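关于我们

Prullix 是一家为机器人学习系统提供操作示例数据的公司。我们不制造机器人本体,也不出售训练好的模型。我们的交付物是经过校验、带有轨迹和任务标签的人类操作记录,供客户训练抓取、放置、整理和双手协作等策略。公司总部与主采集场地同在 Bollbridge,软件与标注团队设在 Gollell。

公司沿革

公司由 Tatu Simiyu 与 Bakari Makori 共同创立。两人此前都从事机械臂遥操作方面的工作,长期受同一个问题困扰:遥操作设备占地大,操作员培训周期长,每小时得到的有效示例太少,而且几乎只能在实验室内完成。改用手持夹爪之后,操作员直接用手完成任务,夹爪上的相机记录视野,末端位姿由后处理恢复。采集不再依赖某一台机械臂,场地也可以随任务更换。

2018年11月5日,主采集场地投入使用。当年12月完成第一批数据的交付,内容全部是桌面物体的拾取与摆放。此后任务范围逐步扩大到货架取放、餐具整理、衣物折叠和简单装配。

采集场地

主场地是一个敞开的大空间,带夹层。各工位之间不设隔墙,家具可移动,货架、桌子和座椅按任务单重新组合。我们没有把背景统一成单色幕布。客户的机器人最终要在有人走动、有杂物、光线不均匀的房间里工作,训练数据中应当包含这些变化。采集期间,其他工位的人员照常工作和通行,只要不进入操作范围,记录不会中断。

桌面任务的布置由任务单规定,包括桌布、容器、目标物体以及起始位置的允许范围。桌布花色定期更换,避免模型把某种纹理当作任务线索。水果一类的目标物体使用真品,大小、颜色和表面反光程度都有差别,这种差别本身就是数据的一部分。
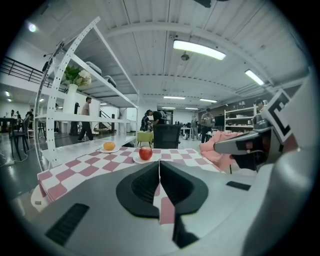

任务单之外的细节由操作员自行决定。从哪一侧接近物体、先动左手还是右手、中途是否调整握持角度,我们都不作统一要求。早期曾要求所有人按同一条路径完成动作,得到的数据外观整齐,但模型在起始位置稍有偏移时就会失败。现行规定只约束起点、终点和禁止动作,中间过程保留个人差异。

设备

手持夹爪由我们自行设计,目前使用的型号内部称为 Rotich。单手与双手任务使用同一型号,双手任务时两只夹爪成对标定,标定文件与设备编号绑定,不得混用。双手任务中,夹爪之间的相对位姿可借助方形基准标记辅助估计,标记如有划痕或翘边,须在开工前更换。

夹指属于易耗件。指面磨损后摩擦力下降,操作员会不自觉地加大握力,开合宽度的分布随之漂移。因此每副夹指使用满200小时后强制更换,不以目测为准。更换后须重新做开合行程标定,标定未通过的设备由系统锁定,不能生成新的采集编号。

采集流程

一次完整的采集按以下顺序进行。

领取任务单,核对夹爪编号与标定日期。
按任务单布置工位,拍摄参考照片并上传。
录制一段空走轨迹,检查位姿恢复是否正常。
连续录制示例,每30条暂停一次,检查存储和电量。
重置物体位置,变更幅度不得低于任务单规定的下限。
收工后导出数据,归还设备,填写异常记录。

失败的尝试不删除。物体滑落、夹偏、碰倒容器等情况单独标记,与成功示例分开存放。部分客户用这些记录训练失败检测模块,也有客户只要成功示例,交付时按合同筛选。

质量控制

每条示例经过两轮检查。第一轮由程序完成,内容包括时间戳连续性、位姿跳变、开合宽度越界和图像过曝。第二轮由标注人员在 Gollell 完成,确认任务是否达到终点条件,并标出接近、接触、搬运、释放各阶段的起止时刻。两轮结论不一致的,退回采集组复核,复核人不得是原操作员。

位姿恢复失败是最常见的退回原因,多发生在视野被近处物体大面积遮挡,或操作员转身过快的时候。针对前一种情况,我们在货架类任务中放宽了层间距;后一种主要靠培训解决。被退回的示例保留原始文件,恢复算法升级后会重新处理一遍,有一部分因此重新入库。

目前的任务库收录任务1,850项,每项任务均有版本号。任务单一经修改即产生新版本,旧版本下采集的数据仍保留原标签,不做合并。客户如需跨版本使用,可向我们索取差异说明。

数据与隐私

开放场地中会有人员进入相机视野。全体员工及访客入场前须签署知情同意书,同意书写明记录用途和保存期限。交付前,图像中的人脸一律做模糊处理,音频不采集。在客户现场采集时,适用同样的规则,现场人员不同意出现在记录中的,我们调整工位朝向或更改采集时段。

原始数据与处理后的数据分开存储,访问权限按项目授予。项目结束后,客户可要求删除其专属任务的全部原始数据,我们提供书面删除确认。

团队

公司现有全职员工超过9人的小组三个,分别负责采集、硬件和数据处理。Tatu Simiyu 主管采集与场地,任务单的最终版本由他签发。Bakari Makori 主管硬件与标定,同时负责位姿恢复算法的维护。采集组长期招收操作员,不要求机器人专业背景,要求双手动作稳定,能按规程记录异常。新操作员在独立采集前须完成培训并通过考核,考核数据不进入交付批次。

硬件组和数据处理组的成员每个季度都要到采集工位轮岗。标注规则中有不少条款出自轮岗记录,例如“释放”阶段的终点以夹指完全脱离物体为准,而不以开始张开为准。

合作方式

我们接受两类委托。第一类是标准任务,从现有任务库中选取,客户指定数量和物体范围,可先索取样本核对数据格式。第二类是定制任务,客户提供任务描述和终点条件,由我们编写任务单,试采一批后双方确认,再进入正式采集。定制任务所用的特殊物体由客户寄送至 Bollbridge 场地,项目结束后退回。

交付格式包含图像序列、末端位姿、夹爪开合宽度、阶段标签和标定文件。客户机械臂的末端构型与我们的夹爪差别较大时,应在立项前说明,由硬件组评估是否需要另行制作夹指。

场地参观须提前预约,预约时请注明来访人数以及是否携带拍摄设备。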